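Selling parts by mail from home, flat rate or by weight?
Posted in: Small Sellers

plalley_parts
28 Jul 2023
I sell leftover electronics, mostly wire and small coils. Postage ate my profit in May. I sent 300 parcels and charged everyone the same.

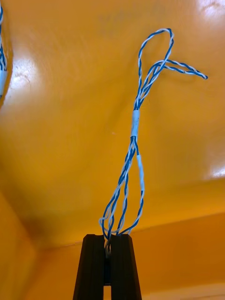
Blue and white twisted pairs, my best seller

rima_harb
Flat rate is fine if most orders are small. Buyers hate surprises at checkout.

Chidiac9
Disagree. I lost money on 377 orders that way. Charge by weight and buy a decent scale.

plalley_parts
The heavier stuff is like this JF-0530B solenoid – people order 3 at a time.

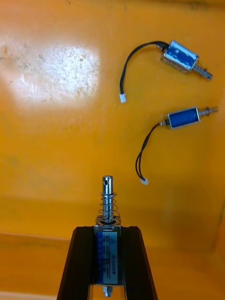

Re: Flat rate or by weight?

Sang Tô
Use both. Flat up to 9 ounces, then by weight.

rima_harb
Too fussy for me – I'd just raise prices a little.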